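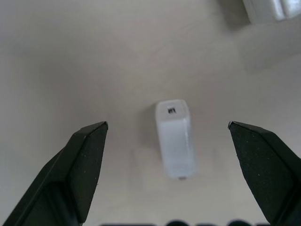
Wei thinks I am asking the wrong question. Whether a machine can do a chore is easy, according to Wei, and has been easy for years if you let the machine pick the chore, the table and the hour of the day. What matters is whether you could go out and buy groceries while it worked.

I had come to Tramside to ask the first question anyway. Skaltberg, a small company with a long lease and a short product list, has been telling investors that its arm will clear counters, sort small parts and put things back where they belong. The same hardware is meant to serve a kitchen in the evening and a packing bench in the day. The brochure shows the kitchen. What I watched was a lot of picking up and setting down.

Small, pale, smooth things are a fair test of the promise. A white block of plastic standing on a light gray table gives a camera very little to go on, and the fingers have to arrive on both sides of it before either one touches. Get there a little to the left and you push the thing over. People do this while talking on the phone. They find the edge by feel and fix the mistake before they notice making one.

The Skaltberg arm is slow and mostly careful. I was told that it has now practiced more than 3000 pickups, a number that came up early in the visit and came up again over coffee. I asked how many of those were on a table that somebody had been eating at. The answer was that messy surfaces are planned for August.

That is the trouble with nearly every demonstration I have sat through on this beat. The hard part has a date attached. Last time it was drawers, and before that it was anything soft. The date goes by, a new arm appears with a nicer shell, and the drawers are still on the list.

To be fair, the shop floor is a better bet than the home. At Sistwood, which packs spare parts for kitchen appliances, a test bench ran for 5 weeks with one of these arms moving small housings from a tray to a carton. The tray had 64 pockets and every housing sat the same way up. Under those conditions the arm kept going through lunch, and the people on the line came to like it well enough. Then the supplier changed the tray. The bench stood idle for two days while the pockets were measured again, and the cartons were filled by hand, faster.

Sistwood has not decided whether to buy. The manager I spoke to liked the idea of a machine for the late shift and disliked the price of the support contract. Somebody has to be on call when the arm stops, and on the late shift that somebody costs more.

A house is a place where the tray changes every day. Chargers migrate. Mugs are left on top of letters. A helper that needs the counter cleared before it can clear the counter has handed you back the job, plus a machine to dust.

Wei, who had been patient with me up to then, pointed out that dishwashers also make you scrape the plates, and that we all bought one. I take the point. But a dishwasher does the whole load once the door is shut, and I have never had to stand next to mine in case it missed a fork.

Skaltberg says home trials will follow the August work. I have asked for a week with the arm in my own kitchen, with the counter left as it is. They are thinking about it.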